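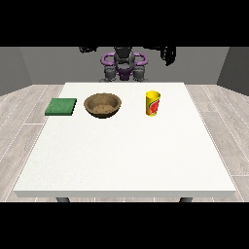
Chore Robots: Frequently Asked Questions

Can a robot clean up my kitchen yet?
Not a whole kitchen. Machines can do single steps, such as moving a cup or picking up a bowl, when the table is clear and the items are ones they have practiced with. A sink full of mixed dishes is still a job for a person.

Why do you test with a sponge, a bowl and a cup?
Most homes have them, and each one has to be held in a different way. A sponge lies almost flat. A bowl has a rim to grab. A cup is easy to knock over.

Is the testing done in a real room?
Most of it starts in simulation. Gitik, our practice software, runs 3000 tries at a task before we move it to the test bench in Serenholm. Some tasks that do well in software do poorly on the bench, and we send those back.
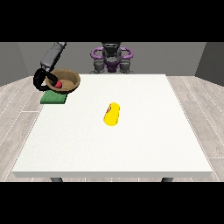

R. Goh
Support Editor, Gralham

Why is a bowl harder than it looks?
The fingers have to get around or inside it without tipping it too far. If there is something in the bowl, like a small ball, the arm also has to keep that from rolling out. Other things close by, such as a sponge, leave less room to work.

Do two arms help?
Sometimes. One can hold while the other wipes or pours. Many of our tasks still use one arm at a time.

What about shop work?
Shops are further along. Sorting the same part into the same bin all day suits a machine. Mixed bins and soft packaging are still slow.

Can I buy one from you?
No. We sell the Gitik practice software for $599 a seat, with a limit of 2 computers per seat. It includes 100 household tasks. Robot hardware is not included.

When will a home model be ready?
We have no date to give. The task list is updated every December, and any change will be posted on this page.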